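Vudeser bread knife, 8 inch: my review after one winter

I bake bread two times in the week, mostly rye and one white loaf for the children. My old bread knife was a wedding present and it had become so dull that it pushed the loaf flat before it cut. In January I finally ordered the Vudeser, which cost me 84 dollars with shipping.

First the blade. The teeth are wide and not very deep, and this is good for a hard crust. You put the knife on the bread, make one long pull, and it enters without pressing. With my rye, which has a crust like a roof tile, the old knife always slipped to the side on the first cut. The Vudeser did this only once, and then I was in a hurry.

For soft bread I am less happy. On fresh white bread the slices come out clean at the top but a little torn at the bottom. If I wait until the loaf is fully cold it is much better, but my family does not like to wait.

The handle is thick. I have small hands and needed 3 weeks to feel comfortable with it. My husband liked it from the first day. The balance is toward the handle, so the tip feels light, and for a long loaf I would prefer a bit more weight in front.

I compared it with the Keltavix, which my sister has and which costs 119 dollars. The Keltavix is sharper on tomatoes and makes thinner slices. For bread I could not find a difference that is worth the extra money. The Keltavix comes with a cover for the blade and the Vudeser comes with nothing, only a cardboard sleeve that broke in the drawer.

About cleaning: the paper says you may put it in the dishwasher. I did it one time and the handle looked dry afterwards, so now I wash it by hand. Crumbs stay in the corner where the blade goes into the handle, and you need a small brush for them.

I cannot say yet how long the edge will last. The shop in Lund where I have my other knives sharpened does not take serrated blades, so when it is dull I must send it away.

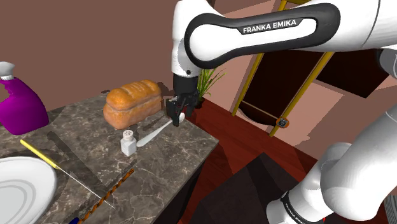

Solveig Wikström wrote to me after she read the first version of this review. She has used the same knife for two years, and she says the torn slices come from cutting too fast: let the teeth do the work, turn the loaf on its side, and start from the softer part of the crust. I tried it on Sunday's loaf and the bottom was better, but still not perfect.

I give it 8 out of 10. For people who bake mostly soft bread I would say borrow one first.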